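Print this page
E-mail this article
Reading time: 2 minutes

Two boxes by the back door

The woman who runs the sorting room at Clulterlow did not want a system. She had been given several over the years, including one with a wall chart, and had taken each of them down within a month or so.

"People come in with their arms full," she says. "They want to put things down. If they have to read something first, they put it on the floor."

The room takes in household goods that people in the town no longer need and passes them on to others who do. It opens at 7 in the morning, and on a busy day in January there can be a queue along the wall before the kettle has boiled. For a long time everything went on to one table and stayed there until somebody had a spare hour. Small items suffered most. Odd lids ended up under coats, and a bag of curtain hooks once went round the room for weeks.

What she uses now is plain plastic boxes without lids, one colour for things that can go straight out and another for things that need looking at. She bought the first 19 from Cao, a shop on the ring road that was clearing its shelves, and paid for them herself. "I wasn't going to fill in a form for plastic boxes," she says.

She has firm views on lids. "A lid is somewhere to put a second pile. You close it, you stack something on top, and then you've lost whatever is inside until spring."

The table is cleared at the end of each shift, and that is the only rule she will argue over. Anything still unsorted goes into a box, and the boxes go to the side. She allows 60 minutes for it, although it rarely takes that long. Newcomers tend to leave a few bits out for the morning, meaning well. She puts them away again in front of them.

I asked if the same approach would work in an ordinary house. She thought so, up to a point. Her own kitchen has two boxes and she would not have a third. "Once you've got three you start thinking about what the third one is for, and then you want a fourth."

Colour matters more to her than labels. Labels peel, and they are written by whoever happened to be holding the pen. She does admit that similar shades cause trouble late in the day, and she has stopped buying green for that reason.
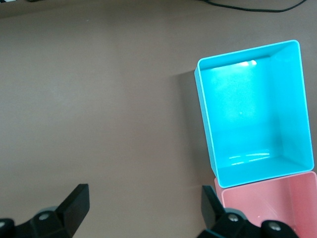 Genia wrote in to say that she tried the same thing with her children's craft bits and gave up on colours, as one of them cannot tell red from green, so she now keeps a big box and a small one and the sorting gets done just as quickly. She would still like a lid for the glitter.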